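The Long Life of a Kitchen Table

Saturday, September 28, 2019

The table had been in the front window of the secondhand store in Pelledow since March. It was oak, heavy, and ugly in the way that most tables from its period are ugly, with thick turned legs and a top that had been varnished at least twice by someone in a hurry. The price had come down two times. When it finally sold, it went for less than the cost of the chairs beside it.

Used dining tables are hard to sell. Ask at any of the stores along the river road and you will hear the same thing. Dressers move, bookcases move, and a decent armchair will be gone by the weekend. A big table can sit for half a year. People have smaller rooms than their parents did, or they eat at a counter, or they already inherited a table and feel bad about getting rid of it.

Pelledow used to make these things. At its busiest the Erata works employed 376 people and shipped tables by rail to department stores in five states. The main building still stands behind the feed store, with its name faded on the brick. The company made a few patterns and made them for decades. The most common one had a pull-out leaf at each end and a drawer for silverware that always stuck in damp weather. If you grew up in the county, you probably did your homework on one.

The factory closed in stages. The finishing room went first, then the lumber yard, then the rest. What remains of the trade is a handful of small repair shops, and they stay busier than you might expect. The work comes from families who have decided to keep the old table after all. A full strip and refinish on a six-seat Erata costs around $900 at most of them, which is more than the table would bring in any store in town. Customers are told this before the work begins. Most go ahead anyway.

What wears out on a table is fairly predictable. The top takes the heat rings, the ink and the scratches, but a top can be sanded. Joints are the bigger problem. Animal glue dries and lets go after enough winters near a radiator, and the legs start to wobble. The usual home remedy is a metal bracket and some long screws, and repair shops spend a lot of their time taking those out again. A screw driven across the grain holds the wood still when it wants to swell, and the rail splits.

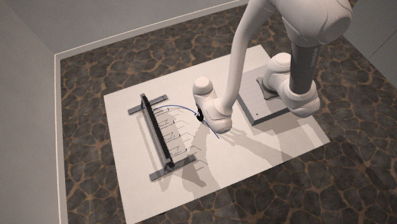
Old glue softens with warm water and patience. Once the joint is apart, every surface has to be scraped back to bare wood, and that can take a whole afternoon for one leg. Then the joint is glued, clamped and left alone overnight. Shops that do this well tend to have a lot of clamps and not much floor.

The other question is how much to clean up. Some owners want the top to look new. Others ask for the structure to be fixed and the surface left as it was, with the pencil marks and the burn from the fondue pot. The shop at the corner of Cattaneo Street will do either, but it asks the customer to live with the repaired table for a month before deciding about the top. A fair number never come back for the second part.

There is some new interest from outside the area. Parnitz, an hour to the south, has filled up with young families buying older houses, and those houses have real dining rooms. A few have driven up on weekends looking for Erata pieces. They measure carefully and they ask about the leaves, which are often missing. A matching leaf is worth having even without a table. Storekeepers put them aside when they turn up at estate sales, usually from under a bed or behind a furnace.

If you are thinking of buying one, turn it over, or at least get down on the floor and look. Check the corner blocks where the legs meet the rails. Push on one end and watch whether the frame racks. Pull both leaves all the way out and see if they sit level with the top. Light scratches and a cloudy finish shouldn't put you off, and neither should the stuck drawer. A long crack through a rail should, unless the price is very low.

The table from the window went to a couple with a pickup and two blankets. It had to come out of the store with its legs off. They were put in the cab, and the top rode flat in the bed, face down.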